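Trokell storage crates keep emptying in Maltance – is my save broken?

Posted by clalotis_fan in Survival Games

I'm 142 hours into Maltance on PC and the crates at my Trokell base lose items every time I fast travel. Last night I stored 11 iron plates and some seed oil, went to the coast and came back to find the crate empty. I've verified the files and reinstalled once. The older crates near the gate are fine. Is there a fix that doesn't mean starting over?

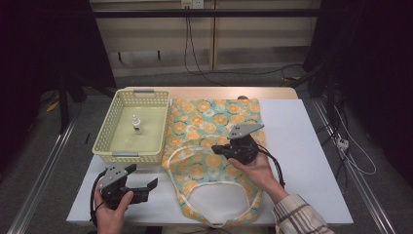
Basket and citrus tote

Lò_Runner
Your save is probably fine. A base only tracks 4 crates until you build the ledger desk, and anything past that resets when the area unloads. The game never says so. Here's what worked for me:

1. Stop using the newer crates and carry what you can.
2. Build the ledger desk inside the base border – it has to be under a roof.
3. Pick up every crate and place it again, oldest first. 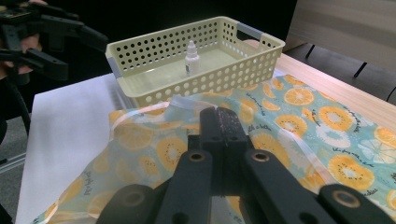
4. Sleep once, then save by hand. Don't trust the autosave for this.

The stuff you already lost is gone unless you have an older save. Check the backup folder, it keeps up to 11 of them.

gatepost609
Same thing happened to me and I just quit building there. The Clalotis base has more room anyway and the traders are closer. Not sure about the desk, I never made one.

clalotis_fan
The desk did it. Went to the coast and back twice and everything stayed put. No older save with the plates in it, so I'm mining again.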